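Wipe the Glove First, Touch the Code Later

An opinion from the maintenance side of the Katudix cell
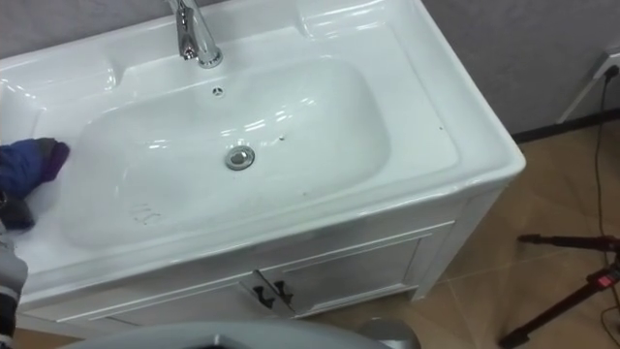

Most of the bad hours on our cell come from the fingertips, and I'll keep saying it until the checklist changes. The cell does bathroom cleaning. One arm, one gripper, one sink at a time. When a run goes wrong everybody heads for the laptop. Policy's off, calibration's off, somebody pushed a bad update. Fine, maybe. Go look at the glove. The dark blue fabric one, the thing that rests on the rim and does all the touching. Glazed porcelain is a rotten surface to touch with a worn glove. Bright highlights on every curve, a gray scribble on the front slope of the bowl that could be pencil or marker, a dark speck near the drain plug. The scribble is the job. The speck could be the job too, or it could be grit, and grit under a fingertip means a scratch and a new sink.

We logged 142 stoppages between January and April. I went back through them on a slow afternoon. 61 were closed with the words "glove changed" or "glove reseated" and nothing else. No code touched. 21 were cables. The rest is a mix, and I'll admit some of it really was software, I'm not a crank.

So what does the official procedure from Stallum say about gloves? One line. "Inspect as required." Required by who? The same binder has four pages on the joint torque check, which in my time here has caught one problem, and that was a loose cover.

What I want is dull. New glove every 30 runs, no matter how good it looks. Seams checked by hand, with your own fingers, not by squinting at it from the doorway. Pull the fabric tight over the tip, because a fold in there changes where the pad lands and then the grip check lies to you. Wipe the finger segments underneath as well. Cleaner gets in behind the fabric and dries to a crust, I've scraped it off with a coffee stirrer.

Then the cables. Thin black ones on tile are going to get kicked, so route them along the wall and tape them, and do it before power up. Not after. Same for anything on legs. Put a mark on the floor where each foot goes and put it back on teh mark.

The argument against me is cost. Gloves come from Amer in small batches and they aren't cheap, and the night shift at the Krajčí site says they get twice the life out of theirs. Good for them. They run on laminate counters. Laminate is forgiving. You can't copy a number off a different surface and call it a schedule.

Other argument, the one I hear more, is that a good enough controller should cope with a tired glove. Maybe it should. I've been hearing that for two years and in the meantime I'm the one on my knees at 6 a.m. with a flashlight looking at seams. A controller only knows what the fingertip tells it. Feed it slop and it does carefull, well planned, expensive slop.

Put the glove on page one of the binder. Torque check can go to the back.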